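Filed under: Storage & Household Objects / Full Text

3.2 Containers and contents

The choice of container was made before the choice of contents. In a first round of trials at the Trambridge site we used a lidded plastic tub, and the tub was dropped from the protocol within a month. Items placed in it slid to one corner whenever it was carried, so the arrangement a participant had left was rarely the arrangement that reached the scoring table. Woven baskets behaved better. The texture of the floor resists sliding, and a small block set down in the middle generally stays there while the basket is walked across a room.

All woven containers in the main study were open baskets of rectangular plan with a braided rim. They were bought from a single household supplier, Feltance, in one order placed in September, and they were checked on arrival for broken strands. We did not attempt to match the color of the weave between baskets. Wicker of this type varies in tone within a batch and also shifts in appearance under different room lighting, and the pilot data gave no indication that participants attended to it.

The contents were painted wooden cubes. Cubes were preferred over the mixed household items used by Katayama for three reasons that matter to the scoring. A cube has no obvious correct way up. It has no handle or label that invites a particular placement. Its rotation relative to the basket wall can be read from above with little ambiguity, and this last property is needed for the alignment measure in Section 4. Paint was matte throughout - a gloss finish was tried and gave highlights on the top face that made the edges hard to locate.

Colors were kept to a small set of plain names (blue, green, red) that participants could use without instruction. The dark green was retained although it is the least distinct of the set against a shadowed basket floor. Removing it would have left us with no low-contrast item, and the comparison between high-contrast and low-contrast items is one of the planned analyses.

3.3 Arrangement and surface

The basket stands on a plain white tabletop. Position on the table is not fixed to a mark. We record instead the position of each cube relative to the rim, so that small shifts of the basket between trials do not enter the measurements. A cube is coded as inside if its base rests on the woven floor, as outside if it rests on the table, and as supported if any part of it bears on the rim or on another cube. Supported cubes were uncommon and are treated separately.

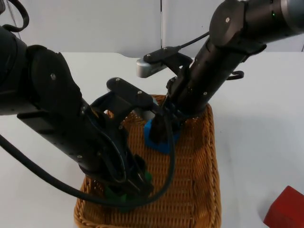
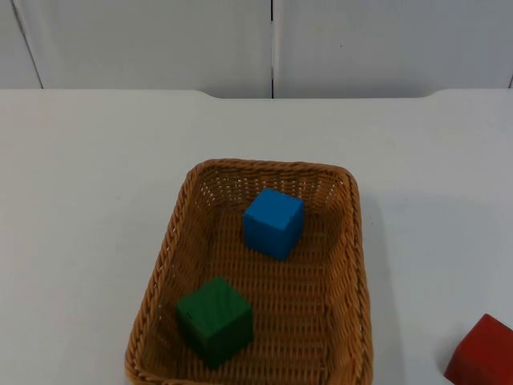 Figure 6. Woven basket on the white tabletop. First panel: green object on the basket floor. Second panel: blue and green cubes inside the basket, red cube on the table outside it.

Three quantities are taken for every cube coded as inside. The first is wall distance, measured from the nearest vertical edge of the cube to the foot of the basket wall. The foot is used because the walls slope outward, and a distance taken to the rim would overstate the clearance available at floor level. The second is the angle between the nearest face and the long axis of the basket, folded to the range between zero and 45 degrees, given that a cube repeats itself every quarter turn. The third is the separation between cubes where more than one is present.

Cubes coded as outside receive a single value, the distance from the cube to the outer edge of the rim. We considered recording angle for these as well. The white surface offers no axis comparable to the basket wall, however, and two coders working independently could not agree on a reference line.

Coding was carried out by Jingyi Jin and one further coder over 17 sessions. Each coder worked through a set of 500 arrangements, and the two sets overlapped so that agreement could be computed on the shared portion. Disagreements clustered in two situations. In the first, a cube stood close to the wall and the weave hid the line where wall and floor meet. In the second, the dark green cube lay in its own shadow and the lower edge was placed too far out by one coder and not by the other. For both situations the coding manual was revised to require that the top face be located first and the base inferred from it. The affected arrangements were then recoded from the beginning.

Two limitations of the materials should be stated. The weave is flexible, and a basket that has been handled for many sessions loses some of its corner shape, so that wall distance near a corner is less reliable late in the study than early in it. We replaced baskets at fixed intervals but did not model the change within an interval. Paint wear is the second. Edges and corners take small marks in use, and a marked face is in principle distinguishable from an unmarked one. A participant who noticed such a mark could treat the cube as having a front. Marked cubes were left in circulation, and the analysis in Section 4 is reported both with and without them.

The remaining container type, a shallow cloth-lined tray sold under the name Pastetti, was used only in the transfer condition and is described in Section 3.4.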